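Prekdale Council opens call for views on farm gate biosecurity by-law

1 min read

Prekdale Council is asking landholders to comment on a draft by-law for visitors entering livestock properties. Fines would rise from $300 to $2000. 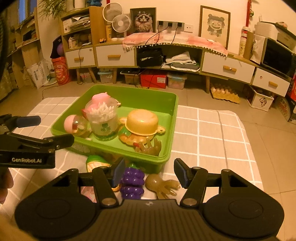
Comments close on 15 April – forms are at the Mudgway office.

"Farmers have asked us for clearer rules," said councillor Ayanda Mofokeng.

Related
Stirano saleyards fees reviewed
Divard Road culvert works

Comments
Marthinus Joubert: Does it cover shearers?
Kel: About time.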